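Stukell Tenants' Handbook
Section 4: Care of benches, tables and work surfaces

Updated 3 May 2018

Tenants are responsible for the everyday care of kitchen benches, dining tables and any work table kept in a garage or shed. The following advice applies to all 167 dwellings managed by Stukell. Enquiries may be directed to Unnur Lauritsen at the tenancy office.

Daily cleaning

Wipe benches after each meal with a damp cloth and a small amount of dishwashing liquid. Rinse the cloth and wipe again. Scouring powder and steel wool must not be used on laminate, as they dull the finish and the damage cannot be reversed. Vinegar should be kept away from stone benchtops.

Hot pans should be placed on a trivet or a folded tea towel. Scorch marks are not regarded as fair wear and tear.

Covering a table for messy jobs

Painting, gluing and potting up seedlings should be done on a covered surface. Brown kraft paper is inexpensive and lies flatter than newspaper, and its plain surface does not transfer ink. Smooth it from the middle outwards. Where one width is not enough, overlap the sheets by a hand's width and tape along the join.

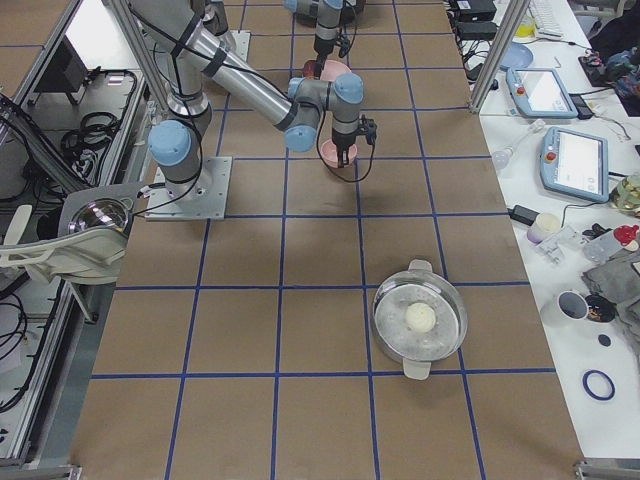
Low-tack painter's tape is preferred for all temporary work. Press it down with a dry cloth and remove it slowly, pulling back on itself at a low angle. Tape should not remain on varnished timber for longer than the period stated on the roll. Any residue may be softened with a little eucalyptus oil on a rag, tested first in an inconspicuous spot.

Used paper that is free of paint and oil may go in the recycling bin. Rags soaked in linseed oil are a fire risk and must be laid flat outdoors to dry before disposal.

Timber tops

Unsealed timber should be oiled twice a year, preferably in autumn and again in November. Apply a thin coat with the grain, leave for the time given on the tin and wipe off the excess. Stand nothing on the surface overnight.

Chips, lifting edges and swollen joins near the sink should be reported promptly on Form 202, available from the office.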